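Brallier Slotted Aluminum Worktable for Computer Service and Teardown

Product group: Benches and worktables
Supplied by: Vaněk Laboratory and Workshop Furniture
Page last revised: Wednesday, October 30, 2019

Overview

The Brallier worktable is intended for schools, repair departments and recycling facilities in which desktop computers are opened, inspected, upgraded or taken apart for parts. The top is made of aluminum with open slots running its full length. Clamps, stops, fixture plates and part trays are fastened directly into the slots and may be moved at any time without drilling.

The table is delivered in two sections with a steel underframe. Assembly requires two persons and the hex keys included in the carton. Leveling feet are fitted at the factory and should be adjusted once the table stands in its final position.

Work surface

The slots accept standard T-nuts, which are sold separately in bags of 80. The surface is left unpainted. Small scratches will appear in normal use and are not covered by the warranty; bent or broken slot edges are covered if they are reported within the warranty period.

The top may be wiped with a mild household cleaner and a soft cloth. Steel wool, scouring powder and chlorine products must not be used. Loose screws should be removed from the slots before any fixture is moved, as a screw caught beneath a plate will prevent it from lying flat.

Grounding

A grounding stud is provided at the rear left corner of the underframe. The customer is responsible for connecting the stud to a suitable building ground and for having the connection checked by a qualified electrician. Wrist straps and table mats are not included. Where circuit boards are to be reused, the supplier recommends that a static-safe mat be placed between the computer and the bare metal top.

Use with desktop computers

A tower computer is best serviced on its side with the open side facing upward. In this position the main board lies flat, and the power supply, memory slots and drive bays can all be reached from above. The following order of work is advised for units that are to be dismantled:

Disconnect the power cord and all outside cables before the unit is placed on the table.
Lay the case down and remove the side panel.
Release the data and power cables from the drives.
Remove the drives, then the expansion cards, then the memory.
Remove the power supply.
Remove the main board last, after all remaining cables have been freed.

Drives that may contain records should be placed in a separate locked container and entered in the receiving log. The power supply housing must not be opened at the table under any circumstances.

Fixtures

Customers may use fixture plates of their own design, including 3D-printed plates, provided that the plate is secured by at least two fasteners. Tall posts and brackets should be placed to the side of the computer, clear of the lifting path for the case. Drawings of the slot spacing are available on request from Ognjen Živković in the technical office. Custom plates are quoted separately under the Skomach accessory line.

Specifications

Top: aluminum, slotted, unpainted
Underframe: steel, gray
Load, evenly spread: 300 kg
Shipping cartons: 5
Lead time: 34 days from receipt of written order
Warranty: as stated in the general conditions of sale

Service units on the worktable
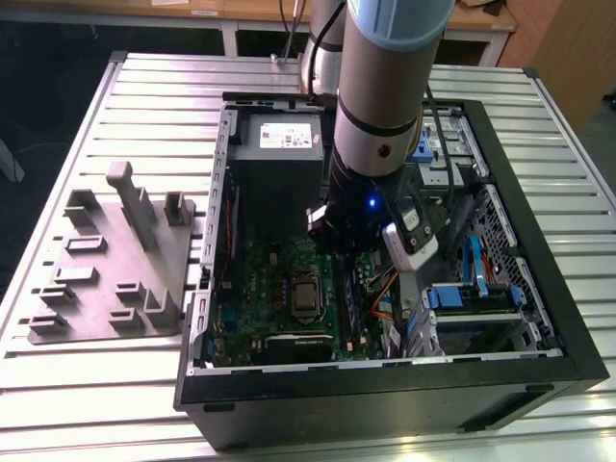
Can the table be used without the underframe?
The top must be mounted on the supplied underframe or on a frame approved in writing by the technical office. Placing it on an existing desk leaves the slots without proper support and cancels the load rating.

Accessories

T-nuts, bag of 80
Skomach side clamp, short
Skomach side clamp, long
Static-safe mat with ground cord
Screw tray with lid
Rear shelf for tools

The rear shelf attaches to the underframe and does not take up any part of the top. It cannot be combined with the earlier Brallier frame, which has no mounting holes at the rear.

Ordering and delivery

Orders are accepted in writing only. Schools and public bodies should state the purchase order number and the name of the person authorized to receive the goods. Delivery is made to the ground floor. Delivery to upper floors must be arranged before shipment and is charged separately.

The receiving party is asked to examine all cartons before signing. Damage should be noted on the carrier's form and reported to the Dinoldale warehouse with the order number and the carton number. The original packing should be kept until the report has been settled.

Quotations and order status: Thaddeus Marchetti, Sales Office
Technical questions and slot drawings: Ognjen Živković, Technical Office
Returns and damage reports: Shigeru Okabe, Dinoldale Warehouse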